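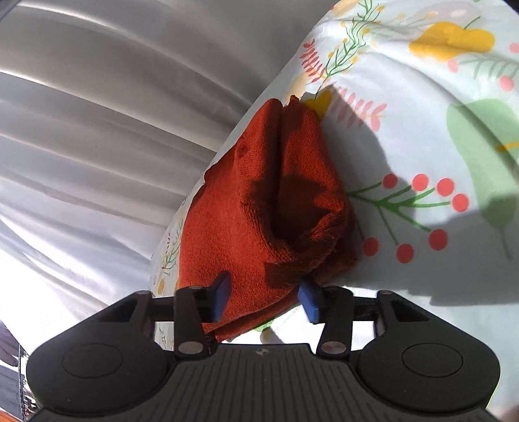 How to Get Musty Smell Out of Towels (and Keep It Out)

By Beryl Naylor
Oct 17, 2026

Quick version for people with a load waiting: wash hot with no softener, wash again with washing soda, dry all the way, don't fold till cool. The long version is below. It takes an afternoon, mostly waiting.

I did this for years at a guesthouse in Drulavness. 28 bath towels a day in summer, one line, sea air, nothing ever fully dry. So I've smelled it all. Same method works at home with a regular washer.

Why towels go sour

Leftover stuff in the loops. Soap that never rinsed, body oil, softener. It holds water, the water sits, things grow in it. Towel smells fine off the shelf, then you get it damp and there it is. That's the test, by the way. Dampen a corner with warm water, wait a minute, sniff. If it's sour it needs a strip. If it just smells like closet, air it outside and skip the rest of this.

What you need

Regular detergent, the plain kind
Washing soda (not baking soda, different thing, check the box)
White vinegar, optional
A bathtub or a big bucket
Rubber gloves. Washing soda is hard on hands
A place to dry them with moving air

No bleach on colors. Bleach on old whites is OK once in a while but it eats the cotton, and never ever in the same tub or wash as vinegar. Bad fumes. I mean it.

Step 1. Sort

By color first, then by weight. Thick bath sheets apart from thin hand towels, or the thin ones come out done and the thick ones come out wet in the middle. Reds, rusts, oranges and dark blues go on their own for this even if they've been washed a hundred times. A hot soak pulls dye you didn't know was still in there. I turned a whole set of cream washcloths peach that way. Still have them. They're the dog's now.

Check the label. Most cotton will take hot. Bamboo blends and anything with a sewn-on trim or lace border, go warm.

Step 2. Clean the washer first

Everyone skips this. If the machine stinks the towels will stink, doesn't matter what you put in. Wipe the door seal, get into the fold at the bottom with an old cloth. Pull out the soap drawer and scrub it. Run an empty hot cycle. Front loaders, also drain the little filter behind the flap if yours has one. Put a tray down before you open it, and let the machine cool off first.

Step 3. First hot wash

Half a normal load. Towels need room. Half the detergent you usually use, hottest setting the label allows, no softener, extra rinse on. You're getting old soap out, so don't add a lot of new soap.

Look through the door during the rinse if you can. Suds at that point means there's plenty of buildup in there. Run another rinse.

Step 4. Soak

Fill tub or bucket with hot tap water. Stir in the washing soda until it's gone, no grit at the bottom. Box will tell you how much for a soak, go by that. Towels in, push them under, leave them 4 hours. Stir when you walk by. Water will go gray or tan or something worse, depends on the towels.

Bright dyed stuff, shorten it. One hour and cooler water. If the water turns strongly the color of the towel, take them out right then.

Drain. Squeeze, don't wring. Wringing pulls the loops and skews the hems, then they never fold square again.

Step 5. Second wash

Straight from the tub into the machine. Hot again, no detergent at all this time, extra rinse. If you want vinegar put a half cup in the rinse, not the wash. Some washer makers say don't, on account of the rubber parts, so check your manual. I use it maybe twice a year. Cirilo Tapia who did the laundry at the Barbosa rentals swore by it every load and his hoses went, could of been age though.

Take them out as soon as it stops. Not in an hour. Wet towels sitting in a shut drum is how you got here.

Step 6. Dry

This is the one that matters most.

Line: shake each towel hard before you hang it, two or three snaps. Stands the loops up. Hang by the short end with the long side down, no doubling over the line. Doubled, the inside layer stays damp. Sun is good for whites, shade for colors. Wind beats sun for both.

Dryer: medium, don't pack it, clean the lint screen first. Halfway through pull everything out and shake it apart, the big ones ball up around the little ones. Skip dryer sheets, they leave the same coating you just washed off.

Indoor rack: one towel per two bars and a fan pointed across, not down. Window open a crack if it's dry out. If it's raining keep it shut and run the fan longer. Don't hang damp towels up against curtains or a painted wall, you'll just move the problem.

Check the hems. The hem is the last part to dry, always. Pinch it at the corner. Feels cool, it's still damp. Back on the line.

Step 7. Cool, then fold

Warm towels hold a little steam. Spread them over a bed or chair back until they're room temperature. Then fold.

My fold: long sides in to thirds, then half, then half again. Folded edge out on the shelf. Stack by size, no more than 4 high or the bottom ones get mashed flat. New ones go to the bottom of the stack, take from the top, so they all get used the same.

Shelf matters too. Closed cabinet in a bathroom with a shower is about the worst spot in the house. Hall closet is better, bedroom is fine. If the bathroom is all you've got, leave the door of it open after showers and don't push the stack against the back wall.

Keeping it from coming back

Hang after every use, spread flat on a bar. Hooks bunch them up. If you only have hooks, sew a loop in the middle of the long side and hang from that, dries quicker than from a corner.

Wash every three or four uses. Sooner in muggy weather.

Less soap. I can't say this enough. The cap lines on the bottle are for a full, dirty load. Two bath towels and a mat is not that.

No softener on towels, ever. They feel nice and stop drying you.

Don't put them in the hamper wet. Over the edge of the tub first, hamper later.

Do the whole strip again in May, before the muggy months, if you live somewhere damp. Otherwise only when they fail the sniff test.

If it didn't work

Still sour after both washes: do steps 4 and 5 one more time. If that doesn't fix it the towel is probably done. Cut it up for rags.

Stiff as a board: usually hard water. Few minutes in the dryer on air only, or just rub it together in your hands before folding. Goes soft after one use anyway.

Smells like eggs: that's your water or your drain, not the towel. Smell the hot tap by itself, then smell the drain.

Black dots: mildew. Oxygen bleach soak following the package, colors too if the package says color safe. The dots sometimes stay but the smell goes. Wash seperate from everything else until it's clear.

One towel in the load stinks and rest don't: somebody used it for the floor.

Reader notes

Roya Kiani wrote in to say her apartment washer won't go above warm. Fine. Do the soak hotter in the tub and wash warm after. The soak does most of it.

Vidar Solberg asked about wool blankets. No. None of this on wool, it'll felt on you. Cool water, wool wash, flat to dry.

Asked more than once what towel weight to buy. I like medium. The huge fluffy hotel ones look great and take two days to dry in a normal house. Thin waffle ones dry fastest if you're really stuck for air.

Recent posts

Getting candle wax out of a tablecloth
Grondstead linen closet, before and after
Ironing pillowcases without an ironing board
What to do with 200 cloth napkins after a wedding
Arnex drying rack, one year on
Hemming curtains by hand, by Ognjen Vlachou
Yellow underarms on white shirts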